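Dekunberg Reporters' Circle
Minutes of the December meeting

Present: Katalin Pálfi (chair), Mỹ Đoàn, Florin Bucur, Silvia Gajdoš (minutes)
Apologies: Mahnaz Tabrizi, who sent written notes on item 3

Meeting opened at 6:40 p.m.

1. Minutes of the last meeting
Approved with one fix. The public records workshop was led by Florin and Mahnaz together, and both names should have been there. Sorry, Mahnaz!

2. The Bruvalby water series
Mỹ reported that all the parts are now published, and there was applause before she got any further. The whole series drew on 1,763 pages of council correspondence, released after two appeals. She has kept a log of every request, refusal and reply, and she is happy for members to use it as a model for their own requests. Katalin said it was the best piece of local digging the circle has backed so far and everyone agreed, loudly.

Reader letters are still coming in, many of them from people in the older streets by the canal who have saved their own bills going back years. Mỹ would love help sorting these. Florin offered two evenings and Silvia will do the scanning.

One correction has run so far, on the job title of a council engineer in part one. Mỹ asked that the correction stay at the top of the online version, and this was agreed.

Action: Mỹ to share the request log. Florin and Silvia to set dates for the letters.

3. Kerkik fellowship
Mahnaz's notes were read out. The fellowship has room for a reporter in their first few years who wants to spend a season on one long story, and she has already heard from a radio producer, a court reporter and someone who has been writing a terrific newsletter on bus routes. She would like us to drop the requirement for a degree. Agreed at once, and Katalin wondered why it was ever there.

There was a longer talk about what a mentor should do. Florin feels weekly calls are too much for a reporter who is out in the field. Mỹ had weekly calls on her first big story and says they kept her going — she still has the notebooks. We settled on a call every other week, with the mentor free to read drafts in between. 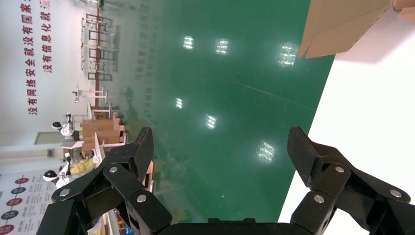
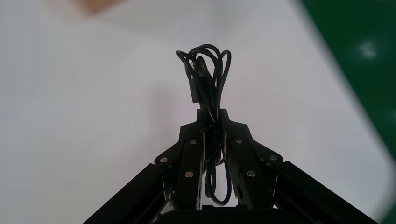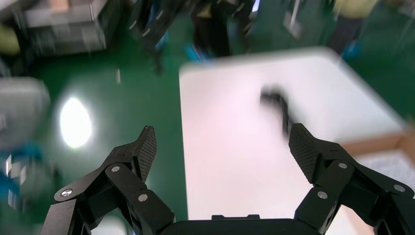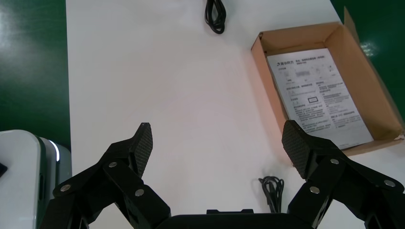
Cable pinched between gripper fingers over a pale tabletop (second picture) and beside an open cardboard box (last picture).

Action: Mahnaz to rewrite the call for applications. Katalin to write to possible mentors.

4. Author pages
Silvia showed new drafts of the short biographies that run under members' stories. Several of the old ones still list beats people left long ago, and Florin's has him covering ice hockey. The new ones say what a reporter covers now, which languages they work in and how to reach them with a tip. Everyone liked how plain they are. Mỹ asked for a line about past jobs where these touch on the beat, so that readers can judge for themselves. Added.

Awards will stay, but only the name and the category.

Action: all members to send Silvia changes before the next meeting.

5. The Takács evening
The reading room at Takács is ours for the open evening and holds 95 people. Katalin will interview Mỹ on stage about the water series, then we go straight to questions from the floor. Florin wants plenty of time for those, and so does everybody else — last time the questions were the best part of the night. Entry is free. Silvia will ask if the room has a hearing loop.

We still need somebody to run the microphone.

Action: Florin to draft the poster. Silvia to contact Takács.

6. Any other business
Katalin has a spare audio recorder, in good working order, for any member who needs one. Mỹ recommended the regional archive's new evening hours to everyone working on land or housing stories.

Next meeting at the usual place, 6:30 p.m. Mahnaz to chair.

Meeting closed at 8:15 p.m.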